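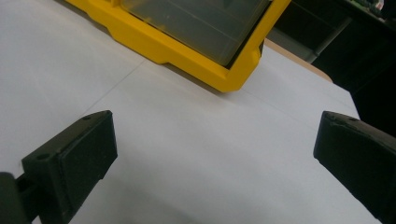
Geka 906 手持夹爪:产品信息与垫块松动通知

型号:Geka 906
制造:Brekness
维修与备件:Heydari,Zokavville 服务点
状态:可以订购。10月以前发货的产品需要先检查手指垫块,请看下面的通知。
本页更新日期:2024年11月29日

产品介绍

Geka 906 是一种手持的平行夹爪。操作员用手握住它,用扳机控制两根手指的开和合,同时记录手指的位置。记录下来的动作以后可以给机械臂使用。很多用户用它做料盒、抽屉和小零件的取放,也有用户把它带到客户的工作台上使用。

手指由两个部分组成:后面是长臂,前面是可以更换的垫块。垫块用螺钉固定在长臂上。我们这样设计,是希望用户换垫块的时候不必把整个连杆拆开。本次的故障正好发生在这个连接处,所以请您认真阅读以下内容。

故障是什么

一部分夹爪在使用一段时间以后,垫块的固定螺钉会松。松了以后垫块可以绕着螺钉轻轻转动。开始的时候转动很小,用眼睛不容易发现,而且软件里显示的开口数值还是正常的,原因是位置传感器装在连杆一侧,它测量的是长臂,测量不到垫块。

操作员通常先注意到下面的现象:

夹薄的东西时,物体总是向同一边歪。
手指完全合上以后,两个垫块的前端还有缝,后端已经接触。
夹爪伸进窄的地方,垫块的角碰到料架的立柱或者料盒的边。
松开扳机时听到一声轻的响声。

如果出现其中任何一个现象,请停止使用这把夹爪,先做检查。请不要只把软件里的零点重新设置一次就继续工作。重新设置零点以后数值看起来很好,但是垫块仍然是松的,这段时间录下的数据也不能相信。

安全方面的说明

我们收到过一份报告,垫块在夹取的过程中从长臂上掉下来,手指突然合上,操作员的另一只手正在扶着料盒,食指被连杆夹到。伤不严重,但是我们认为这件事必须写在产品页上,所以没有把它只放在维修手册里。

在完成检查以前,请遵守以下的要求:

不要用另一只手在两根手指之间扶住物体。
不要夹玻璃容器和装有液体的容器。
更换垫块的时候,先取下电池,再碰连杆。
不要让夹爪在手指受力的状态下放在桌上。

原因

Zokavville 服务点把退回的夹爪拆开看过。螺钉本身没有断,螺纹也没有坏。问题在于出厂时涂的螺纹胶太少,有的螺钉上完全没有涂到。垫块每次碰到硬的边,螺钉就受到一个很小的扭转,时间长了就退出来。夹软的物体时这个过程很慢,在料架里反复取放硬料盒时比较快。

我们在试验台上重复了这个过程。没有涂胶的螺钉在200次侧向碰撞以后已经可以用手指转动。涂胶正确的螺钉经过同样的试验,没有发现移动。

怎样检查

第一步,取下电池,把夹爪平放在干净的桌面上,手指打开到一半。
第二步,用拇指和食指捏住一侧的垫块,向左和向右轻轻地扭。垫块应该和长臂一起动。如果垫块自己动,就是松了。
第三步,检查另一侧。两侧都要做,即使第一侧是好的。
第四步,把手指用手慢慢合上,对着光看两个垫块的接触面。光从上到下都不应该透过来。
第五步,在夹爪的记录卡上写下结果。没有记录卡的,写在纸上和夹爪放在一起也可以。

检查不需要专用的工具。 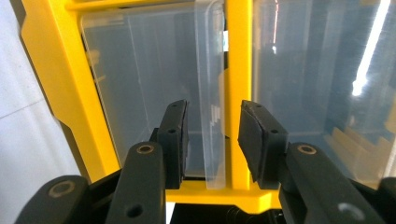
有一位用户在反馈中写道,他们组是在录双格料架的取放时遇到这个问题的。垫块每次进到中间立柱的两边都会擦一下,开始大家以为是操作员的手不稳,换了人以后还是一样,最后把夹爪翻过来才看到螺钉已经高出表面。这位用户还建议我们,把检查放在每次录制之前做,不要等到一周结束。

我们同意这个建议,新版手册已经改为每次使用以前检查。在窄的料架里工作时,还建议把夹爪的进入速度放慢,先让垫块对准空隙,再向前推。

怎样修理

松动的螺钉不要直接拧紧了就用。旧的螺钉请取出来扔掉,换用维修包里的新螺钉,新螺钉上已经带有干的螺纹胶。拧的时候请使用包里的限力扳手,听到一声响就停。然后让夹爪放置22小时,胶完全硬了以后再夹东西。急着用的时候也请不要缩短这个时间。

长臂上的孔如果已经变大,或者垫块的背面有裂纹,请不要自己修理,把整把夹爪寄到 Heydari 的 Zokavville 服务点。寄出以前请把电池取下,单独包装。

维修包内容

带胶螺钉,用于左右两侧垫块
替换垫块一对
限力扳手
清洁布
纸质说明,中文和英文

维修包对所有受影响的用户免费,每把夹爪可以领取一套。另外购买请联系 Heydari。

哪些产品受影响

10月以前发货的 Geka 906 都在范围内,不论您从哪里购买。10月起发货的产品,螺钉在装配后逐个检查过,包装盒的侧面贴有蓝色圆点。盒子已经丢掉的用户,可以把序列号发给服务点查询。

只买过垫块、没有买过整机的用户也请注意:单独出售的垫块袋子里带的是旧的螺钉,请一起更换。

关于已经录下的数据

很多用户问,以前录的数据要不要删除。我们的意见是先不要删除。如果夹爪检查以后垫块是紧的,数据可以照常使用。如果是松的,请从最后一次确认正常的日期开始,把以后的录制单独放到一个文件夹里,再抽出几段来看手指合上时的画面。垫块歪了的录制,开口数值会比实际的小,用来训练抓取的动作可能不合适。我们目前没有可以自动修正这个误差的软件。

保修与联系

因本次故障进行的修理不影响原来的保修期。送修的夹爪在收到以后3个工作日内完成检查,检查结果用邮件通知。来信时请写明序列号、购买的地方、主要夹什么物体,以及最早发现现象的时间。如果有人因为夹爪受伤,请在邮件的标题里写“安全”两个字,这类邮件会优先处理。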